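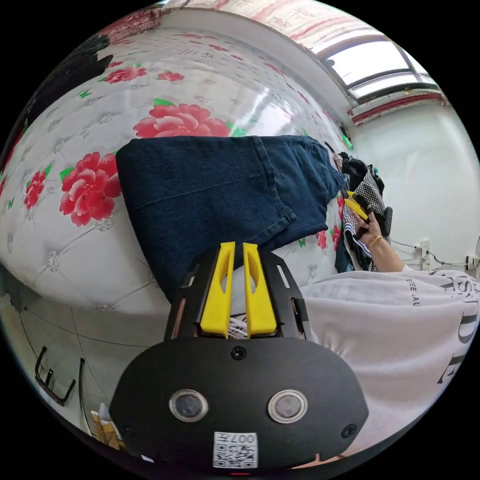

Where do people fold clean clothes when the home has no table set aside for the job?

Mostly on a bed. In the homes studied, a made bed was the surface used most often for folding, ahead of the sofa, the kitchen table and the floor.

4.2 The bed as a folding surface

The preceding section described how clean clothes travel from the drying line to the room in which they are stored. The present section considers the surface on which they are sorted and folded. The diary records cover 417 folding sessions in 13 households, eight in Lundel and five in Onport. Participants wrote down the room, the surface, the kinds of garment handled and the place where each finished stack was put. Sessions in which clothes were moved from the line to a chair and left unfolded are treated separately in Section 4.4.

Beds were the usual choice in 11 of the households. The participants gave several grounds for this preference. A double bed is wider than any table in most of the homes visited, and a full load can be spread out on it so that every item can be seen. The wardrobe or chest of drawers is generally in the same room. Several participants also valued the softness of the surface, on the grounds that a shirt laid on a quilt does not slide while the second sleeve is being brought across. Others held the opposite view and said that a soft surface made it hard to obtain a sharp crease, particularly in trousers.

In nearly all of the homes the bed was made before folding began. The cover was pulled straight and the pillows were moved to one end or taken off. Participants described this step as part of making the bed and did not enter it in the diary as laundry work, so the session times given in Table 3 are likely to be low. Covers differed a good deal in texture and pattern. Figure 3 gives an instance of folding on a white quilt with diamond stitching and large flowers, where a pair of dark blue jeans has been laid in a neat rectangle beside a pile that includes a black-and-white checked garment and darker fabrics. A stiff, flat item and a mixed pile share the same stretch of quilt, an arrangement to which the diaries refer repeatedly.

The order of work was less regular than earlier household manuals would suggest. The Luretti handbook, which several older participants had been taught from, advises that heavy garments be folded first and placed at the bottom of the stack. Under half of the participants followed this rule in their own sessions. Jeans were often folded early, but the reason most often entered was that they took up room. Once they had been reduced to a rectangle, more of the cover was free for shirts. Small items, above all socks and underwear, were pushed toward the pillows and dealt with last, or were carried to the drawer in a heap.

Light also had some influence on the choice of place. Participants who sorted dark garments reported difficulty in telling navy from black under a ceiling lamp and preferred to work by daylight. During the February round of visits, when the afternoons were short, sessions in the Onport homes were moved to earlier in the day or put off until the next morning. In the latter case the clothes had to be cleared from the bed at night and laid out again, and the diaries record some annoyance at the double handling.

The main limit of the bed as a work surface is its height. Standing participants bent forward for long stretches, and those who reported back pain tended to sit on the edge or kneel on the floor.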